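Teaching by Hand - working group, minutes of the meeting held 27th March

**Present:** the Todix demo crew, both Rerker software people, one guest from Csonka. Apologies from Comier.

**1. Last meeting**

Minutes agreed. The spare fingertip pads have been ordered.

**2. Fruit task**

Great progress here, and a lot of happy talk around the table! We now have 200 good demos of the pick-and-place task, all done with the hand-held grippers, and the goal is still 1000. Everyone who has tried it agreed that small round fruit is the best teacher we've had so far - you feel right away when you've closed the jaws too early, and you fix it on the next try without thinking. 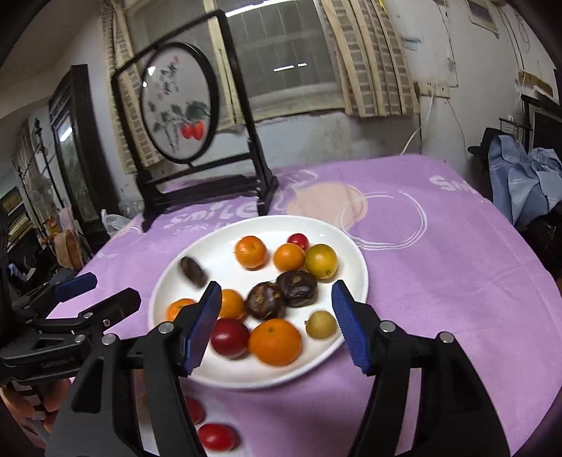
The group also liked how much the mix of sizes adds. A big orange needs a wide, slow approach, while the little ones reward coming in low with the tips. Rerker asked that we keep changing the layout between takes and keep a few pieces off the plate, so the policy doesn't learn that fruit always lives in one spot. Agreed.

**3. Hand-held or remote**

Csonka showed their remote setup on a call and it was a treat to watch. The lag is small, but new people still took 5 practice runs before they felt at home. With the hand-held tools it was 2. We'll stay with hand-held for fruit and try remote for the drawer task, where reach matters more. Comier to be asked for the loan of a second headset.

**4. Data checks**

Rerker will drop any take where the tracking jumps. Please say "bad take" out loud and start over - don't try to save it halfway.

**Actions**

- Todix: next batch of fruit demos, two-handed takes included
- Rerker: replay tool, first version before the end of March
- Csonka: send drawer task notes

**Next meeting:** once the replay tool is running.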